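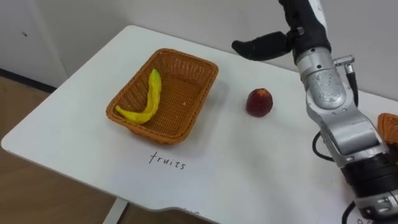 Written labels are the part of this work that will age worst, Karim Saber told the visiting party before the first session had finished, and a method that depends on them should be judged on what it does when the label is wrong. His remark set the direction for much of the discussion at the Buroreck laboratory on 1 October 2025.

The delegation was received in the ground-floor meeting room and given a short account of the Lins project. Lins concerns sorting tasks in which the destination of an object is given by a handwritten word on the work surface. The arm receives no spoken or typed instruction. It must read the word, associate it with a container and decide which objects belong there.

Training drew on 3,000 demonstrations recorded by human operators. The laboratory's earlier method, Hider, used the same recordings but treated the label and the object as separate problems, each with its own model. Lins learns them together. Staff reported that the combined model reached a comparable level of performance with 1,000 demonstrations, and that the remaining recordings mainly improved its handling of untidy writing.

The delegation asked how toy produce was chosen as test material. The laboratory replied that it keeps its shape and colour over months of trials, and that a set of 22 household categories is being prepared with the Fleda workshop for use from May.

Discussion then returned to incorrect labels. In a small trial, staff exchanged the words between containers part way through a task. The model followed the new wording in most cases but hesitated when an object had already been placed under the old one. The laboratory does not yet regard this result as settled and has not included it in its written summary.

Members of the party also raised languages other than English. No French labels have been tested to date. The delegation recommended that they be added before the next visit, and the laboratory agreed to report back on cost.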